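We use cookies to keep you signed in and to count visits. Accept all | Manage settings

Automation at the Girna works

By the Bodivow editorial desk
4 January 2023

The Girna works is a packing and finishing plant operated by Prurkaveck, a contract packer of gift tins, stationery sets and small boxed goods. It employs 54 people on two shifts. The plant is mainly known in the trade for its two-armed workcells, which took over part of the handling of decorated tins and keyed boxes that had been done at hand benches since the plant opened.

Background

Prurkaveck bought the Girna building from a printing firm and kept the loading dock and the mezzanine office. Work was organised around long benches, where packers opened each tin, put in the contents, closed the lid, fastened the clasp and passed it along for labelling. Orders changed often and runs were short. A run of 700 tins was considered large.

Fastening and unfastening clasps was the task most often named in injury reports. Packers complained of sore thumbs and wrists, and the plant rotated people off the clasp bench every two hours. The first workcell was ordered after a review of those reports and was installed in May, beside the clasp bench. The cells were set up by Conceição, an integration firm that also wrote the first set of handling programs.

Workcells

Each cell is an enclosed table with two arms mounted at the front, one on either side. Both arms carry grippers, so that one can hold a box while the other works on the lid or the catch. Items differ in size and finish, and printed lids mark easily, so grip force is set separately for each product. Small loose parts such as keys are handled as separate items and have their own programs.

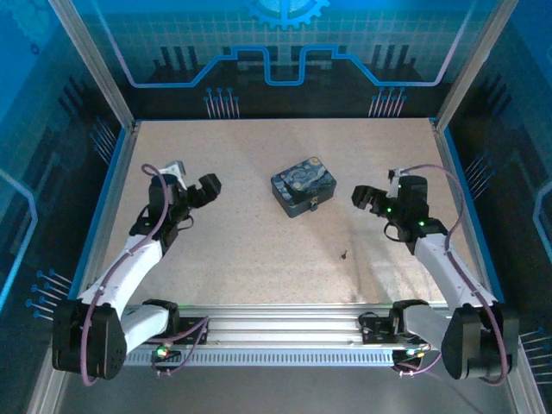
A closed tin with a painted lid between the two arms of a workcell.

A new product normally takes several days to prepare. An attendant places samples on the table at different angles, runs the handling program at low speed, and logs every dropped, scratched or missed piece. Programs are released to the day shift first. Night shift uses them only after a full week without a stoppage.

The cells are slower than an experienced packer on simple tins. Their main use is on repetitive orders and on stiff clasps. Mixed gift sets, anything with ribbon or tissue, and most repairs are still done by hand.

Effects on staff

No permanent positions were cut when the cells arrived, but the number of casual packers hired before the holiday season fell from 21 to 11. Permanent staff were offered training as cell attendants, a grade that sits between packer and line lead. Attendants load and clear the tables, check finished pieces and stop the cell when something is out of place.

Opinion among the workers has been mixed. Those who moved to attendant roles reported less hand pain and more variety in the day. Some also found the work lonelier, as the benches had been a place to talk and the cells are spaced apart. Older packers objected to the first version of the log sheet, which recorded the attendant's name against each stoppage. It was replaced with a sheet that records only the cell and the product.

Pay was the longest dispute. Attendants were at first paid the packer rate with a small allowance, and the allowance was later folded into the base rate. Clasp bench rotation is still in force for hand work.

See also: contract packing; machine tending; repetitive strain injury

Last updated: 4.12 pm, Wednesday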